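**Hand folding vs the folding machine – what happens to us?**

Posted by towelgal94

Work says a Stevix folder is coming in July. Six of us fold towels by hand now. Anyone been thru this?
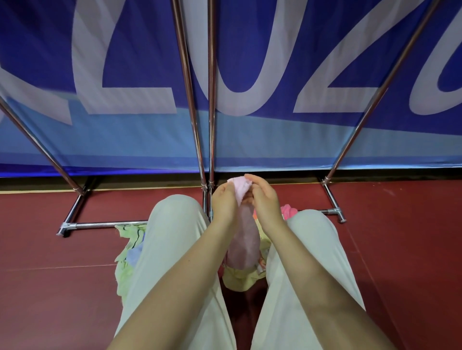

*Pink one in hand, more on the floor.*

**Pouran Daneshvar**

We got one at Granville. No layoffs, but less folding – mostly feeding it and clearing jams. Wrists better, way less chatting tho. Ask about hours and trainning, in writing.

**kordo148**

ours jams on small cloths. still do those by hand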